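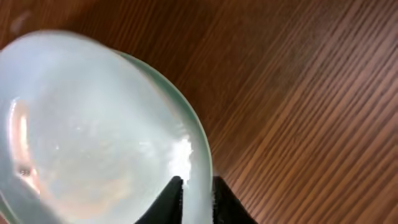
Slide 1. Glass bowl, close up.

Home | Talks | Notes | About | Contact

Sharing a kitchen with people you didn't choose
Speaker notes, Lakshmi Acharya, Batmont Housing Weekend

Wait for the door to stop banging. It will bang again at minute 3.

Open with the numbers. The Vovisitz building had 40 residents, one kitchen and a message board. In a single year the board collected 2,517 posts. I read all of them. Pause for sympathy.

Most were about the sink. A few were about love, and those were also about the sink.

Read the Ilanov post aloud, slowly: "Whoever is soaking the pot, it has been soaked." Let them laugh. If they don't, move on quickly to rotas.

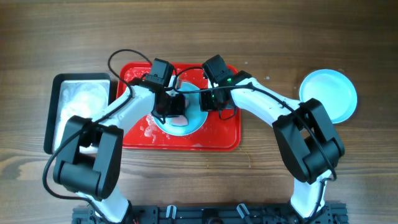 Rotas. Everyone in the room has made one. Ask for hands. Ask who still follows theirs, and watch the hands. The Vovisitz rota was color coded and laminated, and by September it was being used as a trivet.

What replaced it was duller: wash your own things before you sit down to eat. It took four house meetings — I was at two, and have never been thanked.

Skip the part about the fridge if we're running late. It's a good part, though.
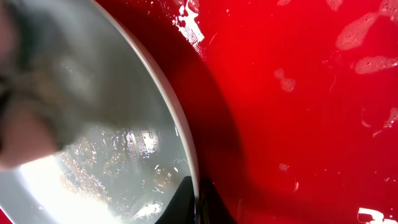 Money. Dish soap, foil, salt, the things people swear they never use. Each household put in 200 a year and the argument stopped, or at least moved to the laundry room.

Giáp story here. Keep it short. Leave out his brother.

Questions. Someone will ask about dishwashers. Say they had one — it was full.

© Lakshmi Acharya | Contact: use the form on the Talks page | Back to top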